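## Prinport Two-Arm Bench Kit

Two arms, two grippers, one table you already own. The Prinport is our entry-level pair for labs and small shops that want to try handling cloth before asking anyone for real money. It ships in two boxes, and the second is mostly brackets.

The arms hang above the work and reach down, leaving the tabletop free for whatever you plan to wrinkle. Each gripper has its own long finger, and spare fingers are sold separately. Buy the spares. Everyone says they'll be careful.
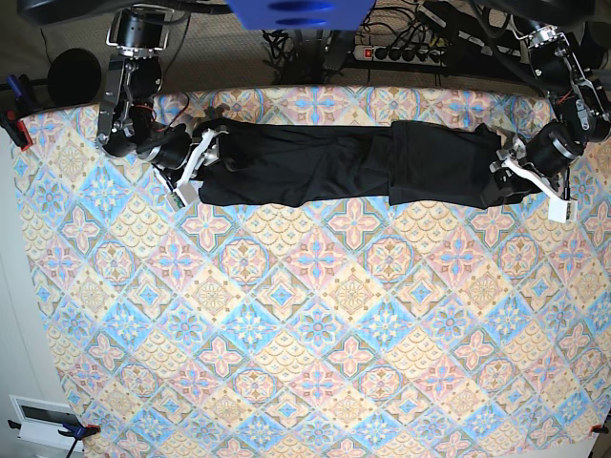
Budgeting is where most orders go sideways. People price the arms and forget the rest, so put these on the same request:

- table clamps, more than seems reasonable
- a power strip with a switch you can reach
- a tablecloth, if your tabletop is shiny
- clothes to practice on, preferably nobody's favorite

Setup takes an afternoon if you read the manual and a weekend if you don't. Muthu Nambiar on our support desk will take your call either way, and is polite about which it was.

**Lead time:** 30 days. Orders placed after 16 February 2023 ship in March.

**Spare finger packs:** $70

**Extended cable set:** $100

**On-site setup day:** $500, travel extra

The Prinport doesn't do laundry. It holds, pulls and folds as well as the program you give it, and writing that program is your job - or your intern's. If you need a finished folding cell, look at the Burex instead and bring a larger budget.

For a written quote, contact Eimear Fitzgerald in sales. Tell her the size of your table. She will ask anyway.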